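How to Move Your Notes to a New Phone Without Losing Any of Them

by Homa Arabzadeh
Sep 20, 2022

New phone day is one of my favorite days! The box, the peel-off film, the battery that lasts until bedtime. What I don't love is opening my notes app and finding it empty, and that happened to me in July with 1,744 notes in Kalik (recipes, packing lists, the door code for my sister's building, all of it). I got everything back, and now I do it the right way every time. It's easy, I promise.

These steps are for Kalik, but Vanags works almost the same way and the menus have nearly the same names.

Before you start

Charge both phones to at least 60 percent and put them on the same Wi-Fi network. Don't wipe the old phone yet. Don't trade it in yet, either!

Step 1: Update the app on the old phone

Open your app store, search for Kalik and tap Update if the button shows up. An old version can save a backup that the new version won't read.

Step 2: Make the backup

Open Kalik, go to Settings, then Storage, then Back Up Everything. Turn on the switch for attachments – it's off by default, and without it your voice memos and scanned receipts stay behind. Tap Start and leave the screen on. Mine took 57 minutes the first time, so go make lunch. 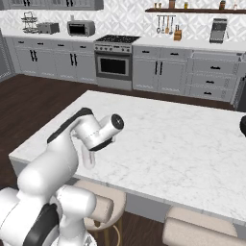 Do I need a paid plan to back up my notes?
The free plan covers text notes and checklists, and you only need the paid one if your attachments take up more than 2 GB.

Step 3: Save a second copy

In the same Storage menu, tap Export File and send it to your computer. I keep mine in a folder called Phone Stuff, very fancy. My friend Sunil puts his on a thumb drive and that works great too.

Step 4: Sign in on the new phone

Install Kalik and sign in with the same email address. Watch out for this one! If you used "sign in with" some other account on the old phone, you have to pick the same button again, or you'll get a brand-new empty account. (Guess what I did in July.)

Step 5: Restore

Go to Settings, Storage, Restore and choose the newest date on the list. Your folders show up first and the notes fill in after that. Pinned notes lose their pins, so plan on pinning your favorites again.

Step 6: Check before you wipe

Compare the note count at the bottom of the main list on both phones. If the numbers match, open a few old notes with attachments and play a voice memo or two. Locked notes ask for your old passcode the first time you open them, even if the new phone has a different one.

If the count is short, pull down on the list to refresh and give it a little longer on Wi-Fi. Still short? Use the file from Step 3: tap Restore, then From File, and choose Merge so it doesn't write over what's already there.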